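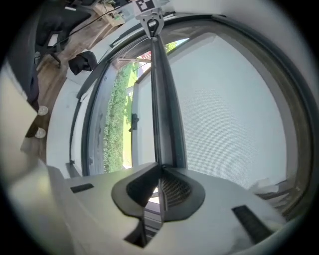 I have never trusted anything sold as "invisible". Invisible hearing aids, invisible mending, the invisible zip that announced itself all the way down the back of my sister's wedding outfit. So when Yolandi Mabuza told me that a Flida screen would keep the insects out and that after a week I wouldn't know it was there, I said what I always say, which is that I'd think about it. I thought about it from May until the moths got properly going, and then I gave in.

A bit of background for those who haven't been reading since we moved. The house is on the Iltdale side of Folham, dates from 1932, and has a room upstairs with beams, a white ceiling and large windows in dark frames. The agent's leaflet called it "light-filled". It is, to be fair. It's also moth-filled, gnat-filled, and for one memorable evening it contained something with legs that I'm still not willing to describe. Open the windows and you get company. Keep them shut in August and you could prove bread on the desk.

Modise, who do blinds and awnings and apparently anything else that goes near glass, quoted me £796. I read the email twice to check where the decimal point was. For mesh! I asked whether that included the frame and was told it included "the full system", a phrase I've learned to be wary of. My old flat had a full system for hot water.

Anyway, it's in. Is it invisible? No. It's grey. It is a big grey sheet of fine mesh and it looks like a big grey sheet of fine mesh. I will allow that the colour sits decently against the dark frame, and that white would have looked worse, like net curtains gone stiff. From the far side of the room you could talk yourself into thinking it was just an overcast day. Maybe that's what they mean by invisible round here – it matches the weather.

What about the light? Everyone who sells these things says you lose "very little", and none of them will tell you what very little is. I have no meter and no patience, so all I can report is that I used to read at the desk until supper and now I put the lamp on before the news. Oratile Khumalo, who borrowed the room for a fortnight while her own place was being plastered, says I'm imagining it and that the evenings are drawing in. Both could be true. I notice she always took the chair nearest the window, though.
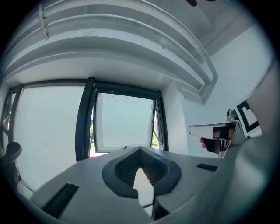 The white ceiling, the beams and two windows in their dark frames.

Now the ceiling, as several of you asked after the last post. I was told, by more than one person who ought to know, that painting it white would "lift" the room. I don't believe in paint lifting anything. The ceiling is precisely as high as it was in the spring. What the white does do is bounce the daylight about, and on a bright morning it's rather lovely up there, I admit it. It also shows up every cobweb, so I've swapped gloom for housework. I measured the long wall while I had the steps out, for shelving, and got 2440 mm. The man at the timber yard said that was a lucky number because it's near enough a sheet of board. Lucky for him, I expect.

The dark frames I was ready to hate. They were already here and I'd pencilled in a weekend with the sander. Then I held off, mostly from laziness, and I've come round to them. They make a proper edge to the view, and they don't show finger marks the way our old white ones did. I'd still not choose them. If you have a north-facing room and someone is trying to sell you dark frames, ask to sit in one on a wet afternoon first.

Back to the insects, as that was supposed to be the point of the money. The moths are fewer. I won't say gone. The small ones seem to regard the mesh as a suggestion, or else they come up the stairs like everybody else, and I can't see how a screen would help with that. The gnats have stopped, and I did sleep in there during the hot spell with the window open, bite-free, for the first time since we came. Yolandi was very gracious about it when I told her. Slightly too gracious.

I haven't decided about one for the bedroom. Modise have sent a follow-up email offering 2 screens "at a preferential rate" and not mentioning what the rate is. I've written back to ask. If anybody has had a Flida up through a winter, I'd like to know whether you take it down or leave it, and how on earth you wash it.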